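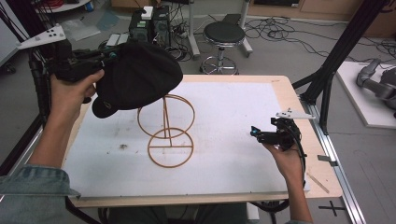 The voter registration drive is finally rolling, and I'm happier with it than I was when I last wrote to you! As of 2022-06-08 we've got 468 completed forms in from Dimthorpe and Kultwood, against the 400 we promised you for this stage. Most came from the two Saturday markets, where people will stop and talk if you give them half a chance. We'd like to order caps for the street teams out of the leftover printing money – plain black with a curved brim and a small round logo down near the edge, same as the one in the photo. They'd run us $300 and I'd love a yes from you on that.

Gwynne is the weak spot. We only have 30 forms from there, and the county clerk's office sent nine of them back over missing apartment numbers (my fault, the line was too easy to skip). I've fixed the sheet and we're going back door to door on those nine this week.

Londolham hasn't started yet. The library there wants us in August, once its front room is free, so I've moved that part of the budget over and left the total alone. Receipts for gas and printing are in the shared folder.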